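About > Who We Are > The Desktop Bench

About Fuddale

We fix, rebuild and pass on desktop computers, and we love doing it! Fuddale started as one bench at the back of the old Skelmont feed store, with a borrowed magnifier and a pile of office towers that people were ready to throw out. That was 9 years ago. Last year 677 desktops left here in working order, most of them headed for schools, libraries and kitchen tables close to home.

Big tower cases are still our favorites. They come open without a fight, there's space to get at things, and a machine that feels hopelessly slow often just wants more memory and a better processor. (Plus a good dusting. Always a good dusting.)
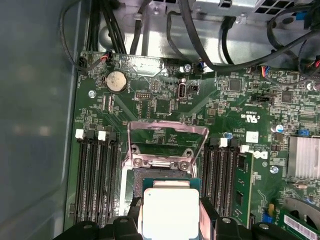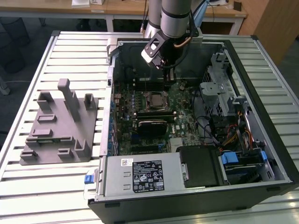
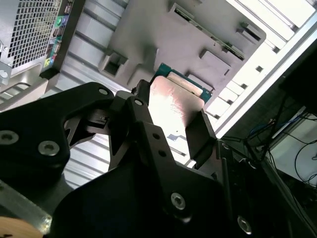

Processor swaps are the job we get asked about most, and the one people are most nervous to try at home. Fair enough – the contact pins in a socket are tiny, and one bent pin can spoil your whole afternoon. We teach it slowly in our Heltis classes, 20 seats each, every May. You learn to swing the metal bracket up, the way it stands in the first picture, and get it well clear of the socket before the chip comes anywhere near. Then it's hold the processor by its edges, line up the corner mark, lower it straight down and let go. No pushing! The first time you do it your shoulders will be up by your ears, and by the third you'll be chatting.

We also run the Kassab shelf, our free parts library. It holds 300 sorted parts at the moment, mostly memory, drives and power supplies, and you're welcome to come and dig through it. Bring the model number of your computer if you can find it – it's usually on a sticker at the back.

Last updated: November 2, 2024

Comments

towerfan: Took the class this spring and put a new chip in my dad's old PC the same week. Still running great!

mapleporch: Do you take monitors too, or only the computers?

greenboard: Found the exact memory I needed on the Kassab shelf. Dropping off two old drives next time I'm in.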